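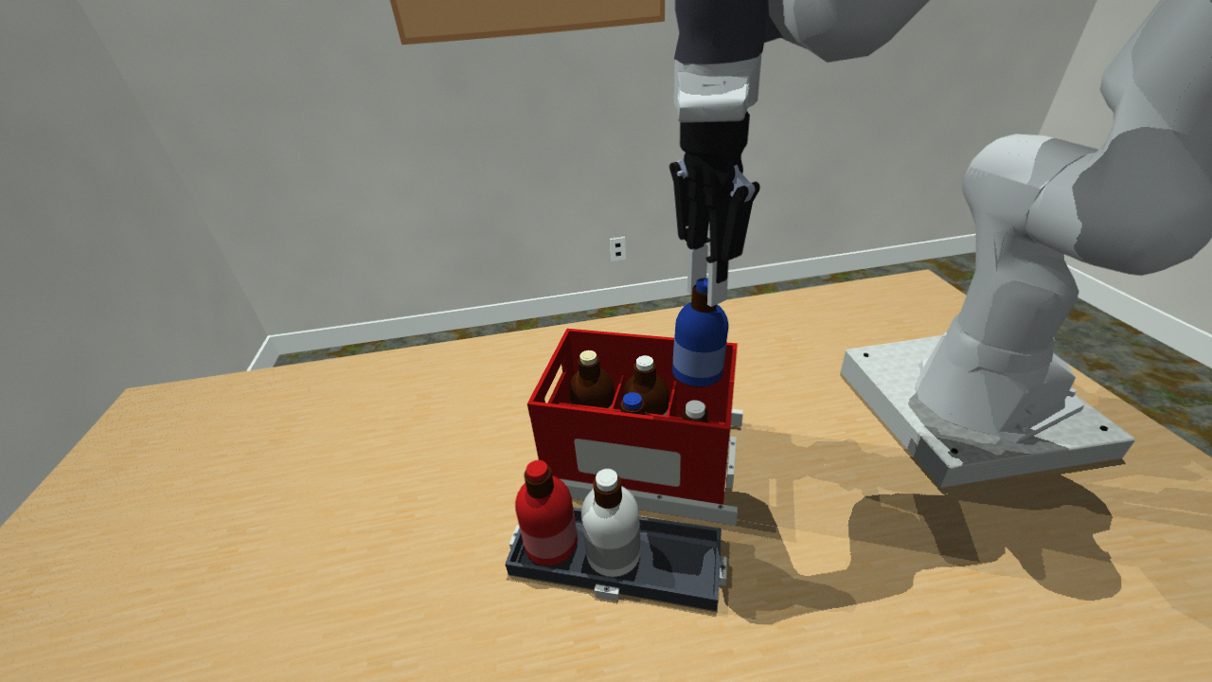

Progress report, Skondunex bottle handling work
To: Flultholm program office
From: Nusrat Liyanage, controls and planning
Period: through end of February

Short one this time, we're in the middle of the planner merge.

Status: on track for milestone 2, one item slipped (see below).

Done
- Sim cell for the crate task is up. Crate with dividers, three-place tray in front of it, arm and parallel fingertips. Bottles get picked by the neck and moved straight up and down near the crate so they don't catch on the dividers.
- Planner swapped from the old sampling setup to Sterkar. Plan time per move down to 38 ms on the office machine. The old one was spiking badly whenever the goal was in the back row of the crate.
- Ran 196 simulated insertions overnight on the merged branch. 23 failures. Most are the back corner compartment, gripper fingers touching a neighboring cap on the way out. Rest are bad grasp height on the neck.
- Logging now writes joint states and contact events to the same file, one clock. Should have done this months ago.

Not done
- Perception. Poon still gets bottle poses handed to it straight from the simulator. Cap color classifer is trained but not hooked up, and I don't want to report numbers from it until it runs in the loop.
- Force threshold on insertion is hard coded. Needs to move to the config before anyone else touches it.

Slipped
- Domain randomization for lighting. Hard shadows across the table are in, changing the light direction between runs is not. Moves to next period. No cost impact.

Next
- Retreat motion after release: open narrower, go up before going sideways. Expect this to clear most of the corner failures, will rerun the same 196 with the same seeds so the comparison is fair.
- Hook Poon up to rendered depth, noise on.
- Write the interface doc. Yes I know it was promised last time.

Need from you
- OK to keep the second GPU node through milestone 2. Current booking runs out before teh rerun finishes.
- A decision on tray-to-crate only, or crate-to-tray as well. Planner does both, test plan only covers the first.

Spend is within plan, sheet sent separately - ask if it didn't arrive.

N. Liyanage

Skondunex project | Contact | Back to top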